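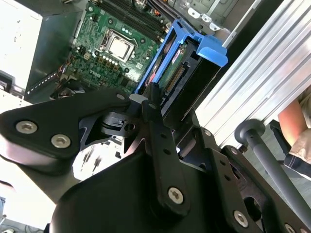
*Photo: Busisiwe Magagula*

# How to Prepare a Wedding Reception Seating Plan

This page explains how couples holding a reception at Breline should prepare and submit a seating plan. It applies to seated dinners in the Trutness Room and the Garden Hall. Couples planning a standing reception need only complete the guest total on the booking form.

## Before you begin

Confirm your final guest list first. The Trutness Room seats up to 200 guests at round tables, with space kept clear for dancing. Children who require their own chair are included in the total. Infants in strollers are not, but please note them so that a wider space can be left at the table.

You will also need:

- the room layout sent with your contract
- all replies, including meal choices
- the names of any suppliers who will be served a meal

## Step 1: Place the head table

Decide whether you would like a long head table or a table for 2. A long table seats up to 13 people along one side and must be positioned against the north wall. Mark your choice on the layout before assigning any other seats.

## Step 2: Group your guests

Divide the list into households, then combine households into tables. Couples should be seated together. Guests who use a wheelchair should be assigned to a table beside the main aisle, and older guests are generally more comfortable away from the speakers. 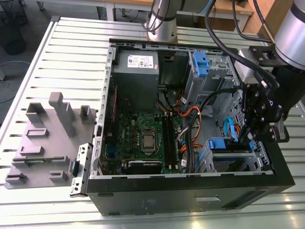 *Open computer tower, side panel removed.*

## Step 3: Number the tables

Number the tables in order from the head table toward the doors. Table names are welcome on printed cards, but the serving staff work from numbers, and both must appear on the plan you send us.

## Step 4: Record meals and allergies

Enter one line per guest in the following form:

> Table number, seat number, full name, meal, allergies

Please write out each allergy in full. Meals for children should be marked "child" after the name.

## Step 5: Submit the plan

Send the completed plan to the events office no later than 20 days before the reception. For November and December dates, earlier submission is appreciated. The office will return a marked copy for your approval.

## Changes after submission

Guests may be moved between tables until noon on the day before the wedding. Meal changes received after the submission deadline are subject to approval by the kitchen. All changes must be made in writing by one of the persons named on the contract.

Place cards should be delivered in table order, in a box labeled with both surnames and the name of the room.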